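Sakness 836 雨水回用泵站
安装与调试手册
第四章 管路与线缆敷设

本章修订日期:2021年11月19日
编写:Živko Stojanović
校核:Paloma Blackwood

4.1 适用范围

本章说明泵站主机就位之后,吸水软管、出水软管、电源线和传感器线的敷设方法。主机的就位与调平见第三章,首次灌水与参数设定见第五章。

本章适用于室内墙挂和室内落地两种安装方式。室外井下安装请使用Skovport井下套件所附的单页说明,本章只有4.7和4.8两节对其同样有效。

泵站输送的是未经处理的雨水,只能用于冲厕、浇灌和冲洗地面。任何情况下不得与生活饮用水管道直接连通。补水口必须经过自由跌落的空气隔断。

4.2 敷设前的检查

1. 确认主机电源插头已拔下,配电箱内对应的支路断路器处于断开位置。
2. 确认储水箱内的水位低于吸水口接管。水箱已注满的,先放水。
3. 打开附件盒,对照装箱单核对以下零件:
吸水软管(内有螺旋加强筋)
出水软管
进水滤网
止回阀
浮子吸水头
管箍(吸水侧用宽型,出水侧用窄型)
液位传感器及其引线
压力传感器引线
绑带及扎带
橡胶护线圈
4. 检查软管内壁有无异物,端口有无压扁。运输中压扁的软管可在温水中泡软后恢复圆形,恢复后内壁出现白色折痕的应更换。
5. 量取主机到水箱、主机到配水管的走管长度,按实际路径量,包括弯曲部分。

注:附件盒中的管箍不与Hirano旧型泵站通用。更换旧机时,旧管箍请勿沿用。

4.3 路径规划

吸水管路应从水箱向主机方向连续上升,中途不得出现高于主机吸水口的拱起。拱起处会积存空气,泵启动后吸不上水,控制器将显示干转故障。受现场条件限制必须翻越障碍物时,在最高点加装排气三通,并在竣工记录上标注位置。

出水管路没有坡度要求,但应避开下列位置:

暖气片、热水管及其阀门的正上方
门扇和检修盖板的活动范围
今后可能钻孔的墙面
配电箱的下方和正前方

软管转弯处的弯曲半径不得小于软管外径的7倍。空间不足时改用硬质弯头,不要把软管强行折过去再用绑带拉住。

线缆可以与出水软管同路敷设。吸水软管在运行时会抖动,线缆与它同路时,固定点应加密一倍。电源线与传感器引线平行敷设的长度应尽量短,交叉时取直角。

注意:传感器引线不得自行接长。原配引线长度不足时,向经销商订购Jander加长引线,两端为成型插头,防护等级与原配引线一致。使用电工胶带缠绕的接头在潮湿环境中会引起液位读数漂移,由此产生的故障不在保修范围内。

4.4 安装吸水软管

1. 用软管剪垂直于管轴切断软管。没有软管剪的,可用细齿锯,锯后清除毛刺和碎屑。
2. 把宽型管箍套在软管上,螺丝朝向便于日后检修的一侧。
3. 在主机吸水口的宝塔接头上涂少量清水或中性皂液。禁止使用矿物油脂。
4. 将软管推到接头根部,直至与挡肩接触。
5. 管箍置于接头倒刺的中段,拧紧。第一次拧紧后放置片刻,再补紧一次。
6. 在软管另一端依次安装止回阀和浮子吸水头。止回阀壳体上的箭头应指向主机。
7. 把浮子吸水头放入水箱,转动软管使浮子能够自由升降,不碰箱壁,也不与液位传感器缠绕。
8. 在水箱开孔处装橡胶护线圈,软管从护线圈中间穿出。

注:浮子吸水头的取水深度在水面以下,目的是避开水面漂浮物和箱底沉积物。浮球与滤网之间的短链出厂时已调好,不要缩短。

小心:吸水侧漏气时看不到漏水。装完以后应逐个检查管箍,只凭地面没有水迹不能判断吸水侧密封良好。

4.5 安装出水软管

1. 在配水管入口前装截止阀,阀柄处于关闭位置。
2. 将出水软管连接到主机出水口,使用窄型管箍。活接头用手拧紧后,再用扳手拧四分之一圈。密封圈已经起作用,不需要缠生料带。
3. 沿规划路径展开软管,从主机一端开始,边展开边消除扭转。软管外壁印有一条纵向标线,标线全程应处于同一侧。
4. 软管穿墙处加装套管,套管两端各露出墙面少许,空隙用弹性密封膏填充。发泡胶固化后会把软管卡死,不适用于此处。
5. 连接到截止阀。此时不要开阀。

主机出水口最近的一段软管承受启动时的冲击,应留出一段不固定的余量,呈自然弧线。余量段不得接触主机外壳的锐边,也不得搁在控制盒上。

4.6 线缆与软管的捆扎

捆扎在软管两端都已连接、但尚未通水的状态下进行。软管充压后会略有伸长,捆得过紧的位置会在通水后勒出凹痕。附件盒内有两种紧固件:可重复开合的宽绑带,和一次性扎带。宽绑带用于把线束固定到支架、立管或主机背板上;扎带用于把线束和软管彼此并拢。

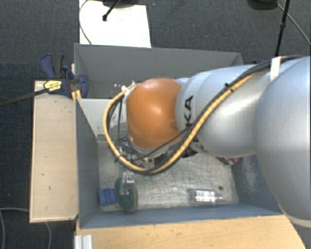
同路敷设时,先把电源线和各传感器引线理成一束,再靠到出水软管旁边,两者各自保持平顺,不要互相缠绕。需要转弯的位置由软管决定走向,线束跟随软管,并在转弯两侧的直段上固定,弯曲部分不捆。紧固件的分工可对照图中所示:黑色线缆束由一条白色绑带固定在粗大的部分上,再往左,一条小的黑色扎带把黄色软管和线缆并在一起。图中扎带留有一小截突出的尾端,本泵站的安装要求在这一点上更严,尾端须用平口钳齐根剪平,剪口背向软管。黄色软管在下方绕过并向上回弯,这种弧形走法也可用于主机出水口的余量段,前提是弯曲半径符合4.3的规定。

捆扎步骤如下:

1. 从主机一端开始。第一个固定点设在余量段之后,不要设在余量段上。
2. 用宽绑带把线束固定在支架上,绑带与线束之间应能塞进一张折叠的厚纸。
3. 沿路径每隔700毫米设一个固定点。竖直段的第一个固定点设在顶端。
4. 在相邻两个固定点之间用一条扎带并拢软管和线束。扎带收紧到软管不能沿轴向窜动为止,管壁不应出现可见的变形。
5. 剪平扎带尾端,用手指摸一遍剪口,有刺手的重新修剪。
6. 在线缆进入主机接线盒之前做一个下垂的滴水弯,滴水弯最低点应低于电缆密封接头。
7. 多余的传感器引线盘成松散的圈,用宽绑带挂在主机背板的挂钩上。不要塞进接线盒。

注意:下列做法会使软管或线缆提前损坏。

用金属丝代替扎带
把线束捆在吸水软管的螺旋筋凸起处
在软管接头和管箍上直接打扎带
把电源线压在软管与墙面之间
在一个扎带里同时捆入热水管

阳光能够照到的位置须使用耐紫外线的黑色扎带。附件盒中的宽绑带只供室内使用。

4.7 接线

警告:触电危险。接线作业应由持证电工完成。打开接线盒之前再次确认电源已断开,并用验电器验证。

1. 松开接线盒盖上的螺丝,盒盖由系绳吊挂,不必取下。
2. 把电缆穿过密封接头,外护套应进入盒内,露出密封接头内侧。
3. 按接线盒盖内侧的接线图连接相线、中性线和保护接地线。保护接地线应留得比另两根长,万一电缆被拉脱,接地线最后脱开。
4. 将液位传感器插头插入LEV插座,压力传感器插头插入PRS插座。两个插头外形相同,颜色环不同,LEV为蓝色,PRS为灰色。
5. 使用外部报警器的,接到ALM端子。该端子是无源触点,不能给报警器供电。
6. 拧紧密封接头的压紧螺母,轻拉电缆,电缆不应移动。
7. 检查盒盖密封条是否在槽内,合上盒盖,对角拧紧螺丝。

支路上必须设有剩余电流保护装置。不得与冷柜、热水器等其他固定设备共用一个支路。

注:两根传感器插反时设备不会损坏,控制器显示代码E3。断电后对调插头,重新上电,代码自动消除。

4.8 通水检查

1. 向水箱注水,直到浮子吸水头浮起。
2. 旋开主机顶部的灌水塞,缓慢灌水至溢出,等待气泡排尽,补满后旋紧。
3. 打开截止阀,并打开最远处的一个用水点。
4. 合上断路器,插上主机电源。控制器自检结束后按住START键,直到泵启动。
5. 用水点出水连续、不再喷气时,关闭用水点。泵应在压力到达停机值后自行停止。
6. 保持停机状态3分钟,观察压力表。指针下降的,依次检查用水点、截止阀、出水软管接头、止回阀。
7. 沿管路走一遍,检查每一个接头、穿墙处和捆扎点。软管在捆扎点处出现凹痕的,剪断该处扎带重新捆扎。
8. 再次启动泵,观察余量段。启动瞬间有轻微摆动属于正常,摆动时碰到墙面或外壳的,调整第一个固定点的位置。

泵启动后如果不出水,控制器会在延时后自动停机。不要反复按START键强行启动,应先重新灌水,再检查吸水侧管箍。机械密封在无水状态下运转会迅速磨损。

4.9 常见安装问题

现象:泵运转,无水排出。
可能原因:吸水侧漏气;止回阀装反;灌水不足;吸水管路有拱起。
处理:按4.4逐项检查。止回阀箭头应指向主机。重新灌水。

现象:泵频繁启停,没有用水。
可能原因:出水侧渗漏;马桶水箱进水阀关不严;压力罐预充压力不足。
处理:关闭截止阀后观察。仍频繁启停的,问题在主机一侧;停止启停的,问题在配水管一侧。

现象:液位读数跳动。
可能原因:传感器引线与电源线长距离平行;传感器靠近补水落点;插头内有水。
处理:分开敷设,把传感器移到补水落点的对侧。插头进水的,断电后擦干并检查密封圈。

现象:运行噪声传到墙面。
可能原因:出水软管紧贴墙面;余量段被固定;支架直接拧在轻质隔墙上。
处理:在管夹内加橡胶衬垫,恢复余量段,支架改装到承重墙。

现象:软管接头处渗水,拧紧后仍渗。
可能原因:密封圈扭曲或漏装;生料带把密封圈顶开。
处理:泄压,拆开接头,清除生料带,更换密封圈。

4.10 维护期内的复查

首次通水满一个月后,对管路和线缆复查一次,此后每年一次。每年的复查宜安排在8月,那时水箱水位通常较低,便于查看吸水头。

复查内容:

1. 断电、泄压。
2. 补紧吸水侧宽型管箍。
3. 查看扎带有无发白、开裂,有裂纹的整段更换,不要在旧扎带旁边另加一条。
4. 查看宽绑带的粘合面,粘有绒毛或泥沙的用硬毛刷清理。
5. 提起浮子吸水头,冲洗滤网,检查短链。
6. 查看滴水弯最低点以下的地面有无水迹。
7. 恢复供电,按4.8第6步做一次保压检查。
8. 在手册末页的记录表上填写结果。

冬季可能结冰的场所,停用前应排空吸水软管、泵体和出水软管。排空后打开灌水塞和泵体底部的放水塞,两个塞子装入附件袋挂在主机上,截止阀置于半开位置。恢复使用时从4.8第1步重新开始。

4.11 竣工记录

安装人员离场前应填写下列各项,并交用户保存:

主机序列号
吸水管路长度及最高点位置
排气三通位置(如有)
出水管路穿墙位置
是否使用Jander加长引线
支路断路器编号
保压检查结果
安装人员签字

管路走向与第三章示意图不一致的,应附手绘走向图,图上标明固定点、截止阀和检修口。备件订购时请注明型号Sakness 836及序列号,软管和管箍的订货号见附录B。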